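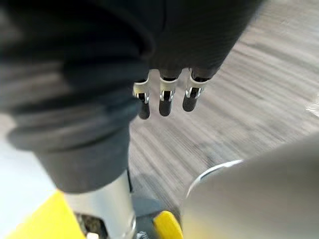 tinroofmatinee wrote:
Wait, so is the version opening on 8th January the same one they showed at Stadwood or not? Cadholm's page only says "Drerna, theatrical release" and a running time that doesn't match the festival program. I have been looking forward to this for months and I'd like to know which movie I'm buying a ticket for!

pollenfield wrote:
Not the same. Stadwood got the long cut back in August. The one in theaters is 15 minutes shorter. Venla Hyvönen did the trim herself with the same editor, so please let's not start with the "studio butchered it" stuff before anyone has seen it.

tinroofmatinee wrote:
Fifteen minutes is a lot though. Which parts?

pollenfield wrote:
Mostly the ferry section, from what I remember of her talk after the screening. She said she had always felt the crossing took too long and that the festival deadline came before she could fix it. Also one of the two weddings is gone.

ostrich_pie wrote:
Nooo, not the wedding. Which wedding?

pollenfield wrote:
The cousin's. The main one is still there with the whole dance number, don't panic.

ostrich_pie wrote:
OK good. I was at Stadwood too and I've been pestering everybody I know about this movie ever since. The dance in the drained swimming pool is the happiest I've been in a theater seat in years. Everyone in my row was grinning like a kid. The songs are by Srisuk (the band, not the singer with the similar name) and they wrote them before shooting, so the cast is moving to the real thing and you can feel it. If you only know Hyvönen from the quiet lighthouse picture you'll be surprised. This one is loud and silly and then it gets you right in the throat.

gravel_and_butter wrote:
I'll be the grump. I saw the same cut and I thought the songs stopped the story dead every single time. We're in 2053, the town is about to be moved up the hill, the mother hasn't spoken to the son in years, and then here comes another number with a tuba. I liked the performances a lot. I'd have liked to spend more time with them when they weren't singing.

ostrich_pie wrote:
But the tuba is the best part!!

gravel_and_butter wrote:
The tuba is fine. Seven songs with a tuba is a different question.

tinroofmatinee wrote:
I'm kind of pleased to hear there's a tuba. Is it subtitled everywhere? My dad wants to come and he's slow with subtitles, but he loves a musical.

pollenfield wrote:
There's a dubbed print, but only some theaters are getting it. The list Cadholm put up has 33 theaters on it and you have to click on each one to find out. The songs aren't dubbed in either version, they get subtitles. I think that was the right call. Srisuk's lyrics rhyme in a goofy way that would be a nightmare to redo, and the voices are half the fun.

mothballparade wrote:
Long post coming, sorry, I've had this bottled up since summer and only just found the thread.

I want to stick up for the songs. I went into Drerna knowing nothing at all, a friend had a spare ticket, and I sat there for the first ten minutes thinking OK, drowned town, sad mother, I know how this goes. Then the guy at the hardware store starts humming while he's counting out screws, and the customers pick it up one after another, and by the time they're all out on the street I had completely forgotten I'd been tired and hungry. It's such a generous way to start a movie. You meet practically the whole town in that song and you never need to be told who anybody is again. When the old men from the chorus turn up later carrying the church door, you already know which one has the bad knee.

And I don't agree that the songs stop the story. The fight between mother and son only happens because of the third song! She hears him using his father's tune with new words and that's what makes her come down off the hill. If you cut the number you'd have to invent some phone call to do the same job, and it would be a much duller movie.

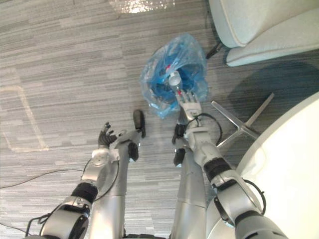
What I loved even more than the music is the look of it, and I haven't seen anybody mention that yet. Most movies set in the future go for gleaming white or for rust, and Hyvönen goes for stuff from the back of a closet. Curtains, old coats, housecoats, things people would really drag along with them when they have to move. And then there's the blue! All the scenes in the flooded part of town have that thin see-through blue, just like the plastic bag on the carpet in the second picture, and they got it by hanging sheets of cheap colored plastic over the windows and letting the sun do the rest. Everybody's faces go a bit cold and sickly under it, and then they step outside and you can feel the whole audience breathe out. I came home wanting to hang blue plastic over my own kitchen window (my husband said no).

So that's my pitch. Go, take somebody, sit near the front if you can stand it. I'm going again and I'm taking my sister, who hates musicals, and I have a bet on with her.

gravel_and_butter wrote:
Fair point about the third song. I'd forgotten the tune was his father's. I still think the one at the bus depot could go and nobody would miss it.

ostrich_pie wrote:
I would miss it. I would miss it terribly.

sevenpennynail wrote:
Does anyone know who plays the mother? The trailer doesn't name anyone and I swear I've seen her in something on TV. She has maybe two lines in the trailer and I already want to watch a whole movie about her.

pollenfield wrote:
It's her first screen part, so it must be somebody else you're thinking of. She comes from the stage. Hyvönen said at the talk that she saw 54 people for the role and then gave it to the first one who laughed at the script.

sevenpennynail wrote:
Great, now I like her even more.

gravel_and_butter wrote:
She's the reason to go, for me. There's a bit where she irons a shirt for somebody she isn't speaking to and it's all in how she does the collar. No music, by the way. Just saying.

mothballparade wrote:
Ha! OK, I'll give you the ironing. You could have heard a pin drop in our screening. But doesn't it work so well because there's been a racket going on right before it? I don't think you'd get that hush if the whole thing was quiet.

gravel_and_butter wrote:
Maybe. I'll watch the short cut with that in mind. If the ferry section really is trimmed then I may come around on the whole thing, that was the part where I started looking at the exit sign.

tinroofmatinee wrote:
I'm a little sad about the ferry now and I haven't even seen it. Will the long cut come out anywhere?

pollenfield wrote:
She was asked that and said she'd like both to be available at some point, maybe together on a disc. Nothing promised. Cadholm hasn't said a word about home release that I can find.

ostrich_pie wrote:
If there's a disc I want the second wedding, the ferry, and a full hour on how they did the swimming pool. And the soundtrack! Does anybody know if Srisuk are putting the songs out? I've had the hardware store one stuck in my head since August with only half the words, it's driving me up the wall.

sevenpennynail wrote:
Two of them are up on the band's own page, the hardware store one and the slow one from the end. Don't listen to the slow one before you see the movie. I did and I'm regretting it, it gives away who stays behind.

ostrich_pie wrote:
THANK YOU. Listening now. It's "a pound of nails and a yard of rope", I've been singing "a pound of snails" all this time.

mothballparade wrote:
Snails is better, I'm switching.

tinroofmatinee wrote:
Booked two seats for the dubbed print, second row from the front, me and my dad. He asked if there was a car chase in it. I told him there's a tuba and he said fine.

gravel_and_butter wrote:
There's sort of a boat chase. Tell him that. It's slow but there's a goat on one of the boats.

pollenfield wrote:
Is the goat still in the short cut? It was in the ferry section, wasn't it?

ostrich_pie wrote:
They had better not have touched the goat.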